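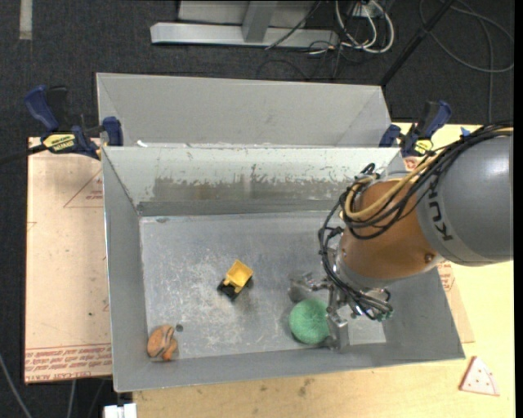 The doors of Cukico opened at nine in the morning, and by half past nine there was no more place to hang a coat. The company had invited its neighbors, customers and a few journalists to its April open day, and it seems that all of them have accepted. I stood between a retired dairy engineer and a father with two girls, who wanted to know when the robot would eat.

Cukico occupies the ground floor of an old printing house. It sells sorting software to warehouses, and most of the building looks like any office where people write code. The visitors came for the room at the back. There a KUKA arm works over two gray metal bins, and it does one thing the whole day: it takes toys from one bin and puts them in the other.

"It sounds like nothing," said Elli Honkanen, who leads the grasping team. "My mother asked me what I do at work, I told her, and she was silent for quite a long time."

The toys are chosen with care. A small dump truck with a yellow bed has edges in many directions, and the arm can catch it well by one of them and badly by another. A green ball has no edges at all. If the fingers close a little too high, it rolls to the wall of the bin and the arm must begin from the start. There is an orange toy with dark stripes, round on top, which the team calls the Bishop for reasons I was not able to learn. The girls beside me voted for the truck every time.

The arm learns by trying. It looks at the bin, chooses a point, goes down, closes and lifts. If there is something between the fingers, the attempt is written down as a success. If not, it is written down also. Honkanen's group began with 3000 attempts made in this manner, and she speaks of the first of them as other people speak of their first apartment. The fingers closed on air, on the floor, on the wall. When I asked to see the records she showed me a table with a column named "why", and in it Oskari Mäkelä had written, many times, only the word "no".

Mäkelä is the one who built the cell. He clamped the near bin himself with two bar clamps and he is not ashamed of it. A customer from Suksawat, a packaging firm, asked him during the demonstration if there will be something more permanent. Mäkelä answered that a clamp can be moved in one minute and a welded frame cannot, and that he had moved these ones the evening before. The back wall of the near bin is badly worn and its floor is full of scratches. He does not want to change the bin. A new one would shine differently under the lamps, he told us, and the software is used to this one.

At eleven o'clock there was a proper show with a counter on a screen. The arm was given 15 minutes and we were allowed to bet chocolate on the result. Severyn Antoniuk, who wrote the part of the program that chooses where to grasp, stood with his arms crossed and did not look at the bin even once. He looked at the screen. The ball escaped two times, and each time the room made the sound that people make at a football match. When the arm finally had it and carried it over the rim, there was applause, and the dairy engineer said "well done" to the machine in a low voice.

I asked Antoniuk what is the hardest thing now. He thought about it. Flat things, he said. There is a toy slice of pizza which lies so close to the floor that the fingers cannot come under it, and a suction cup would solve this in one afternoon, but they want to do it with fingers. He has a list of objects which he plans to try before the summer. It had 148 lines when I saw it. Line four was a wet sponge.

Not all guests were convinced. Ritva Kettunen, who runs the night shift in a parcel hall, watched for a long time and then said that her people do the same in the dark and with a cold. She wanted to know the speed, the price and who comes when it stops at three in the night. On the first question she got a number, on the second a brochure, and on the third Mäkelä gave her his own telephone number. She put it in her pocket and stayed for coffee.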